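Kaplan: cloth keypoints and fold planning from wrist-view video 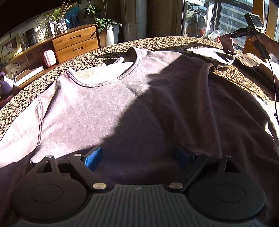 Wrist view at the start of a fold: mauve long-sleeved shirt laid flat on the bed, both blue pads just above the lower hem.

Hello, and thanks for having a look! Kaplan is the bit of our software that takes video from a gripper, works out where the useful parts of a garment are (collar, hem, sleeves, side seams) and suggests where to pinch next. I wrote most of the perception side. Édgar Mosquera wrote the planner and is the person to ask when it proposes something daft with a sleeve.

This readme covers the code and the small set of clips that comes with it. Last big tidy-up was Sep 14, 2020, so if your copy is older than that, please pull again before you report a bug, as the config names all changed.

What's in the folder

calen/ is the keypoint model. It looks at one picture at a time and gives you a heat map per keypoint, plus a confidence score I'd trust on collars and be a bit wary of on hems.
grinden/ is the planner. It takes keypoints and returns a pair of pinch points and a path for each hand.
tools/ has the viewer, the label checker and a script for trimming clips. The viewer is slow to open the first time, just leave it.
clips/ holds 232 short recordings of two-handed folding on beds and tables, with labels.

Getting it going

Make a fresh environment, install from requirements.txt, then run tools/fetch_weights. After that, tools/demo with the name of any clip should open a window with the keypoints drawn on top. You'll want over 4 GB of free memory on your graphics card. It does run without one (I do it on the train) but you'll be waiting.

If the window opens and stays grey, delete the cache folder and try again. I know, I know. It's on the list.

About the labels

Every clip has keypoints marked at the start, at each pinch and at the end. Left and right are the wearer's left and right, so a shirt lying face up with the collar pointing away from you has its left sleeve on your right if you imagine somebody wearing it and facing the ceiling... er, no. Feet towards you, face up: their left is on your right when they look back at you. Yes, that was correct the first time! I've got this wrong so often that the label checker now draws a big L on the sleeve, so please use it.

Hems get two points, one at the bottom of each side seam. When a pad hides a corner we still mark it, with the hidden flag set to 1. Round necks get a point at the middle of the front neckband and one at the back.

Things it's bad at

Strong sunlight. A shirt that's pale lilac on one half and a deep purple-brown on the other, with a hard diagonal edge between them, can look to the model like two bits of cloth, and it loves to put a seam along the shadow. Jhonatan Tamayo added a lighting augmentation in July that helps quite a lot, but switch on shadow_check in the config if your room has big windows.

Patterned bedspreads. Dense small prints set off little false peaks all along the edge of the garment. Raising peak_min to 6 clears most of them and costs you the odd cuff.

Two garments touching. The model picks whichever has the clearer collar and sticks with it, even if the other one is being lifted. There's a half-finished mask option in the branch called erkex. Don't build anything on it yet.

Lens bend. We undistort before the planner and after the keypoints, and the pixel positions you see in the viewer are the bent ones. Please don't feed those straight to grinden, you'll get pinch points well off the cloth near the edges.

Splits

Split by room, so a bedspread in the training part never turns up in the test part. If you reshuffle by clip your scores will shoot up and they won't mean much.

Sending changes

Small fixes are very welcome, just open a request and put calen or grinden in the title so it reaches the right one of us. For label corrections send the clip name and the old and new points in plain text. Screenshots of the viewer are fine as an extra, but I can't paste numbers out of them.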